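September 29, 2020

Brick day again. I pulled the toy bricks back out of the bin this morning and spent far too long deciding which ones to keep. The rule I've settled on (for now!) is plain colors only – red, blue, yellow, white – and nothing with stickers or printing. Lucyna wanted the odd-shaped pieces too and I talked her out of it until December.

The marble-pattern surface is staying. Shabani thinks it's too busy and makes the white bricks hard to pick out, and I see his point, but the plain gray sheet we had before showed every smudge and I was wiping it down all day long. I like the veins.

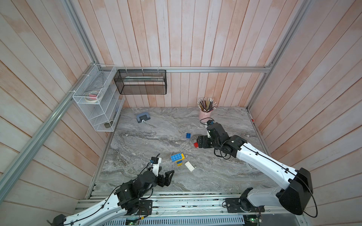
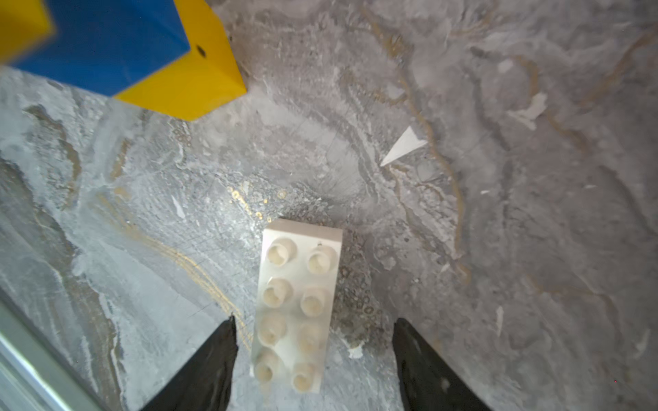
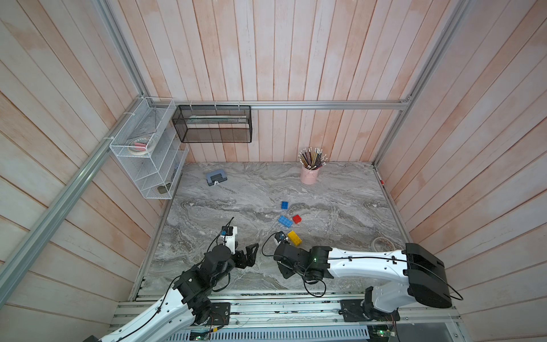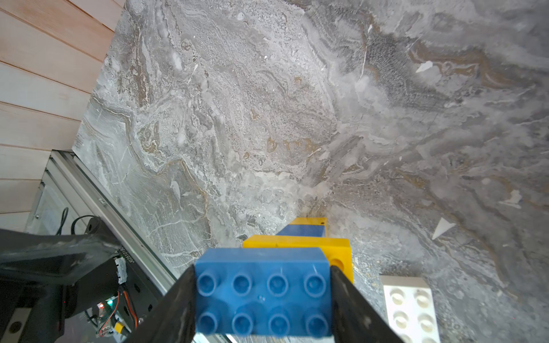
Bricks on the marble, different moments.

The pencil cup and the hole punch are in the third one. I've asked Erick if they could live on his desk instead, because I keep wanting to tidy them and then I lose track of what I was doing. The basket and the white wire organizer can stay up where they are, they're handy for tape.

Paper scraps! There are bits of white paper on the marble in the last one. Need to brush the surface off before each round, and that goes for me too.

Still to do:
count the bin properly (label says 218, I don't believe it)
2 more yellow two-by-fours if Victor has spares
wash the white ones, warm water and a drop of soap
ask Kanini whether she wants the lines of bricks or the loose layouts first

Stopped after 40 minutes for lunch, will pick up with the blue ones.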